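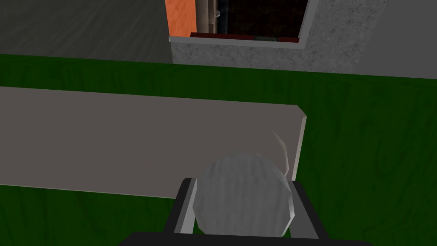
Mensah, replying to the draft findings, asked whether a machine that can hold a ball should be trusted with a full sink, and answered that it should not, at least this year.

June
By the Fletov press desk

Fletov has published results from Lanau, its simulated test bench for household and shop-floor chores. The bench ran 1,732 trials across 13 tasks, among them tidying loose items, clearing a worktop and moving stock between shelves. All trials were run in simulation – no physical arm was used at this stage.

Single rigid objects gave the fewest faults. Results fell when a task joined several steps, such as picking up an item, carrying it past the table edge and setting it down in a marked place. Of the recorded faults, 540 came from poor approach angles, where the gripper came in too low or too close to the side of the table.

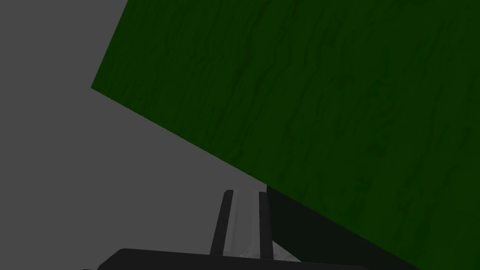

Approach faults were logged separately from dropped items, and a trial was stopped at first contact with the furniture. Cloth, liquids and glassware were left out of the present round.

Fletov does not consider the software ready for unattended use in homes. Limited shop-floor work with fixed shelf heights is closer, and Adow will supply the shelf layouts for the next round. The task list and fault log are available from Fletov on request.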